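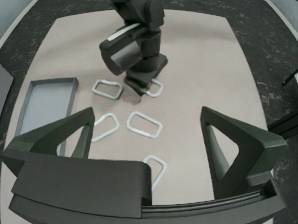

*A pale top over a dark, veined floor.*

Worktop height is the dimension most often copied from the last job. At Didbridge, where a row of former net lofts is being let as small workshops, the benches were first specified at a single height for every trade. Two tenants had put theirs on blocks by March.

Essam Tawfik, who drew up the revised schedule, starts from the elbow. The tenant stands in working shoes with the forearm level, and the distance from floor to elbow is taken on both sides. Fine work such as engraving or watch repair goes above that line, so that the eyes come closer without the neck bending. Planing and kneading go well below it, where body weight can be used.

"People measure themselves barefoot and then buy boots," Tawfik says. His allowance for footwear is 40 mm unless the tenant brings the actual pair.

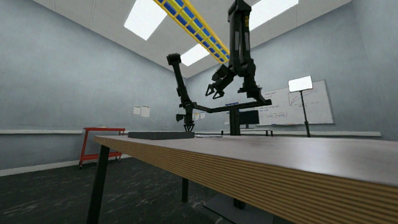 Issue 7

Thickness matters more to a seated worker than to a standing one. Knee clearance is lost twice, once to the top and again to any rail beneath it, and a deep rail can make a correct height useless. The Provik underframe used in the first units had a rail across the front. The Grurska pattern moves it to the back — a small change, though it needs a stiffer top to prevent sag between the legs.

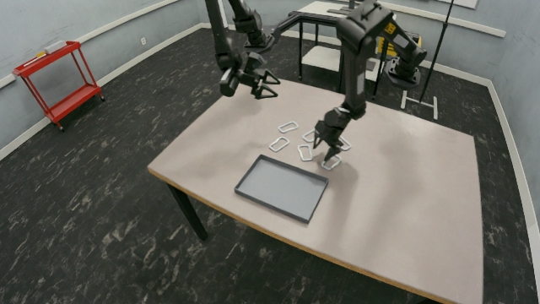

Depth was settled by reach. Anything handled constantly should lie within the sweep of the forearm, and anything handled hourly within the sweep of the whole arm. Beyond that, a surface collects stock. Three of the Didbridge tenants asked for deeper tops and were given a shelf instead, fixed to the wall so that vibration from the bench does not reach it.

Floors in the lofts fall towards the loading doors, so each leg is levelled separately and checked again after a month under load.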